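更新于2022年5月。先把最近问得最多的放上来,剩下的慢慢补。没写到的发工单,别在群里@人,会漏。

# Zemano 报表平台 常见问题

## 账号和权限

**登录后一片空白,什么看板都没有?**
没分配角色。找你们部门的数据联系人加,加完退出重登。光刷新没用。

**我能看到销售看板,看不到库存看板。**
两个是分开授权的。库存那块归 Nikola Nedeljković 批,申请里写清楚要看哪个仓、看到什么粒度(汇总还是明细)。只写"需要看库存"的会退回。

**外部顾问能开账号吗?**
能,只读。有效期到6月底,到期自动停,要续的话提前提。导出按钮对外部账号是灰的,这个不开。

**换部门了,旧权限还在?**
会保留一个结算周期,然后清掉。急着清就发工单。

## 数据从哪来,多久更新

**数据源有哪些?**
目前三块:

- Prodgate:生产工单、停机记录
- Danzer:销售订单、退货、客户主数据
- 财务总账:每天一次,手工触发的那种不算

Festska 还在接,字段没对完。别问日期,没定。

**为什么看板上的数跟我从 Danzer 导出来的不一样?**
先看三件事:时区、是否含税、退货算在哪天。平台按退货入库日算,Danzer 默认按原订单日。十有八九是这个。还对不上的,把两边的导出文件一起附在工单里,只发截图没法查。

**刷新频率?**
生产数据每小时。销售每天早上一次。模型预测每周重算一次,月底多跑一次。

**右上角显示"数据延迟"怎么办?**
等。超过半天还挂着再报。多数时候是上游批处理没跑完,我们这边也只能等它。

## 看板使用

**看板打开特别慢。**
日期范围拉太长了。默认是12个月,有人会拉到全部历史再叠客户明细,那肯定卡。先按区域筛,再展开明细。

**导出最多多少行?**
界面导出上限1,000行。更多的走定时导出,在"我的任务"里建,文件会落到部门共享目录。注意文件名不要带斜杠,会失败而且不报错(已知问题,在修)。

**能不能自己建看板?**
可以,在"个人空间"里随便建。要发布到部门空间得过一遍审核,主要看指标口径有没有用标准定义。自己写公式算毛利的基本都过不了,请用现成的那个指标。

**筛选条件每次都要重选,很烦。**
筛好以后点"存为视图",再设成默认。手机端不支持存,只能用电脑端存好的。

**图表颜色可以改吗?**
个人空间可以。部门空间统一配色,不改。

## 指标口径

**"活跃客户"到底怎么算?**
过去90天有过至少一笔已发货订单。只有报价的不算,全额退货的不算。以前市场部用的是另一个算法,旧报告里的数不要直接拿来对比。

**完整的指标清单在哪?**
左侧菜单"指标字典"。目前收录225个,每个都有负责人和公式。发现公式和说明对不上的,直接在那一条下面留言,负责人会收到邮件。

**同比为什么显示"—"?**
去年同期没数据,或者那个产品线去年还没建档。不是零。导出以后别手工填成0,平均值会被拉歪。

## 机器学习预测

**需求预测是怎么来的?**
用历史订单加促销日历加节假日训练的模型,按SKU和区域出结果。新品没历史,用同类产品的曲线顶着,看板上带星号的就是。

**预测区间那条浅色带子是什么意思?**
模型认为实际值大概率落在里面。带子越宽越没把握。备货别只盯中间那条线。

**我觉得预测错得离谱,能改吗?**
可以提交人工调整,必须填理由。调整值和模型原值都会留着,月底一起比。目前有超过967个SKU在用自动预测,没法一个个人工盯,所以你们看到不对劲的请主动提,真的有帮助。

**促销没被算进去?**
促销日历要提前两周录。录晚了,当周的预测就赶不上重算,只能人工调整。

**模型会自动下采购单吗?**
不会。只出建议数量,下单还是采购自己下。

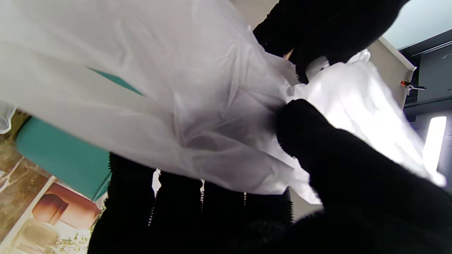

## 培训和支持

**有培训吗?**
每月一场入门,Azra Delić 讲,线上,有录像。进阶的(自定义指标、定时任务)人够了才开,先报名排着。

**工单多久回?**
权限类当天。数据对不上的两到三个工作日,要查上游的更久。标"紧急"的太多了,现在紧急工单需要部门经理确认,不然按普通处里。

**报错截图要包含什么?**

1. 看板名称
2. 当时的筛选条件
3. 右下角那串任务编号

少了编号基本查不了,会回头再问你要一遍。

**英文版有吗?**
界面可以切,指标字典只翻了一部份。缺的按中文为准。

**旧的Excel月报还发吗?**
6月最后发一次,之后停。要用老格式的,在定时导出里选"月报模板",列的顺序一样,宏没有了。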